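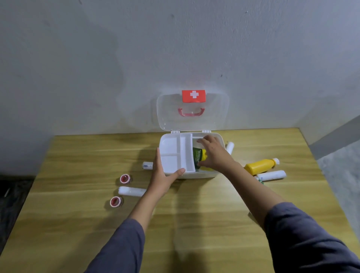 Elmont Office Kitchen Complaints, cleaned edition

A plain text data set of notes left on, in and near the shared refrigerator at the Elmont building. There are 923 notes in it. The oldest is about a yogurt. So is the newest.

What you get

notes.csv: one row per note
authors.csv: handwriting groups, no names
fridges.txt: which refrigerator was where, and when it was replaced

Columns in notes.csv

id: a number, in the order the notes were typed up
text: the note as written, spelling left alone
item: the food at issue, if anyone could tell
tone: a score from 1 to 6, where 1 is "please" and 6 is all capitals with underlining
reply_to: the id of the note this one answers, often blank
surface: door, shelf, lid, carton, wall, other

"Other" covers 18 notes. One was written on a banana.

How it was made

Busisiwe Moodley kept the notes in a shoebox for reasons she has declined to give. Decha Sriwong typed them up. Leonor Louro and Borghild Björklund scored the tone separately and then compared. They disagreed mostly over the word "kindly," which Leonor reads as a 2 and Borghild reads as a declaration of war. Where they couldn't settle it, the higher score won.

Names of coworkers were swapped for initials, and the initials were then shuffled. Names of foods were kept. If you worked at Elmont you will still recognize the person with the soup.

Known problems

Notes thrown away in anger never reached the shoebox, so the tone scores run low.

Rows 200 and up use a newer list for the item column. Before that, hummus is filed under "dip" and sometimes under "cheese."

The reply_to column is a best guess. Sticky notes fall off, and people put them back wherever they like.

Friday is heavily represented, on account of the weekly cleanout. There is no date column, so you will have to take my word for it or read all the notes that begin "IT IS FRIDAY."

Good uses

Teaching people to clean up messy text. Studying how polite writing goes bad. Settling whether your own office is worse.

Bad uses

Finding out who took the lasagna. Three people have tried, and the handwriting groups aren't good enough.

Changes

The April version fixes the commas that split the long oat milk note into four rows. It also drops a parking complaint that had wandered in.

Upkeep

Lerato Van der Merwe looks after the files now. Send corrections to her, and please don't leave them on the fridge.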